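Flira open day, part one: the hand-held grippers

9/24/18

I went to the Flira open day because the program listed a session on teaching manipulation by demonstration, and I have been meaning to see how other people do it. My own setup at home is a small arm on a bench and a game controller, and the data I get from it is poor. Flira shares a building with Drenditow, who do the fixtures, and the tour covers both. This post is only about the demonstration room. The arms get a second post.

The method uses no arm at all during collection. A person holds a gripper finger in each hand and does the task. Cameras record it, and the marker cubes on the fingers give the pose.

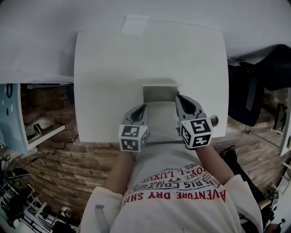 Both views come from the demonstration room, one from head height and one from a hand-held gripper. 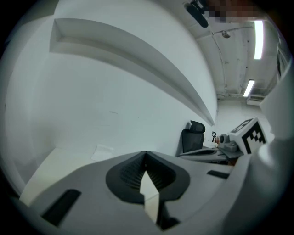

The session ran 30 minutes and was mostly practice with short explanations between. The software that takes the recordings is called Chacko. It finds the cube faces, solves for position and orientation, and writes out a path for each hand. A cube is a sensible choice of shape for this. A flat tag gives a weak angle estimate when you look at it nearly straight on, and it disappears when you turn it edge-on. With a cube there is usually a second face at a useful angle, and two faces fix the orientation much better than one. The codes differ from cube to cube, so the left and right hands can't be swapped by the solver.

What I wanted to know was how they deal with losing the markers. People cover things with their own wrists all the time, especially when the hands work close together. The answer was that Chacko fills short gaps by interpolation and rejects the take if the gap is longer than a set limit. They didn't want to give the limit. I asked about reprojection error too and was told it is logged per sample and looked at when a take fails later on. I would look at it before that. A calibration that has drifted a little still produces smooth paths, and smooth paths are easy to trust.

Lens distortion was the other topic. The wide lenses bend every straight line near the edges, so a cube out there is stretched and its corners are harder to place. They calibrate with a fisheye model and weight the corner detections by distance from the center. I tried the same at home in March with an ordinary radial model and got errors that grew quickly past the middle third of the picture. Switching models is on my list now. I should have done it then.

Visitors could try the grippers. You get one in each hand and a small box to move from one spot to another. I did 4 takes, of which 2 were accepted. My first rejected take was too fast. The second failed on tracking, and I could tell why as I was doing it: I had rolled my right hand inward to get a better angle on the box and put my own hand across the cube.

Some notes from using them:

The weight is fine for a few minutes. I would not want to do a full shift.

You have no sense of force except what comes back through the finger. I pressed much harder than the box needed. The recording holds position only, so a policy trained on my takes would learn where I squeezed to and nothing of how hard. With a stiff box the difference hardly shows. With a paper cup it would.

I started holding my head still without being asked. Once you know a camera is involved you begin performing for it, and I suspect the data from first-time users is stiffer than the data from people who have done it for weeks. I asked whether they drop early takes from new people. They keep them, tagged by operator.

There is a learned habit of pausing before contact. The regular operators do it very clearly. The pause makes it easy to split a take into approach, grasp and move, and the splitting code relies on it. That means the code is partly tuned to the operators. I don't have a better idea, but it should be written down somewhere that new staff will read.

The set they were building that week stood at 1,620 accepted takes, all of them moves of small rigid objects. It will be used on a two-arm machine called Sollau, on the Drenditow side of the building. The fingers on the machine have the same geometry as the hand-held ones, so a recorded grasp carries over without remapping the contact points. Reach does not carry over. A person can fold an elbow in ways Sollau can't, and every path goes through a kinematic check before training. I asked what share fails that check and got a number I was told not to print. It was higher than I expected.

For my own bench I am going to copy the cube and skip the rest for now. A printed cube, a wide lens with a proper fisheye calibration, and one finger on a handle will already beat the controller. I have a spare camera that will do for the head view. The open question is time sync. Flira uses a hardware trigger, and my two cameras don't have an input for one, so I will probably end up flashing an LED at the start and end of each take and lining up the recordings from that. If the clocks drift in between I will find out soon enough.

Part two will cover the Sollau run, including the failed grasp they let us watch twice, and the Drenditow fixture plates, which use a hole pattern I would like to borrow.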